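Atlow bets on robot arms for the dish station, and its kitchen crew wants numbers

15th December

Atlow, the contract caterer that runs the staff cafeteria at the Drirnedard office park, says it wants two-armed robots handling part of its dish station by next year. The 40 people who work in that kitchen have heard the pitch. Many of them are waiting to hear what happens to their hours.

The company set out its plan at a staff meeting in November. Under it, a bench system called Tullaletti would take over racking, the dull job of moving plates, bowls and mugs into wire racks. The kitchen serves 3000 meals on a busy day. Atlow told staff that the arms would "free up hands" for prep and serving, a phrase that did not go down well with people whose hands are paid by the hour.

The bench setup is a long way from a cafeteria at noon – a few pieces of tableware, good light and no line of trays backing up behind it.

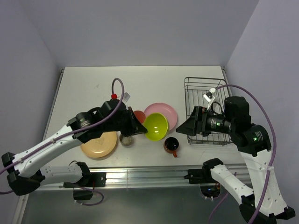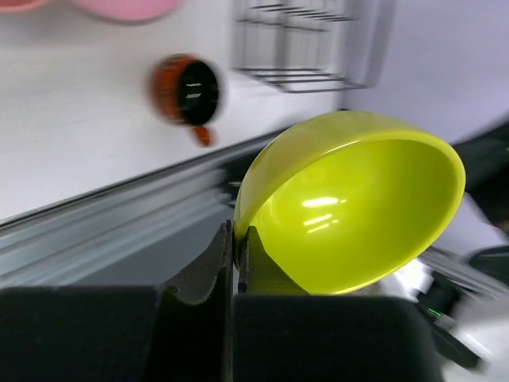
Two robot arms at a white tabletop with dishes and a wire rack, top, and a green bowl held between gripper fingers.

Begoña Calvo, a shift lead at the dish station, asked at the meeting how many pieces an hour the system could rack. She says she was told the figure was still being worked out. "I can tell them mine," she said. "We racked 3644 pieces on one shift last month, and that was with a person out sick."

Calvo is not against the arms. Racking is hard on wrists and shoulders, and six of her coworkers have asked to be moved off it this year. What bothers her is who will stand next to the machine. Somebody has to scrape the plates, pull out the chipped ones and step in when a bowl lands the wrong way up. Atlow's plan calls that person an "attendant" and does not list a pay grade.

Srour, the firm that would install the system, declined to give a price or an error rate. Atlow says no jobs will be cut "as a direct result" of the change. It has not said whether open positions will be filled.

A second staff meeting has been promised, with no date set.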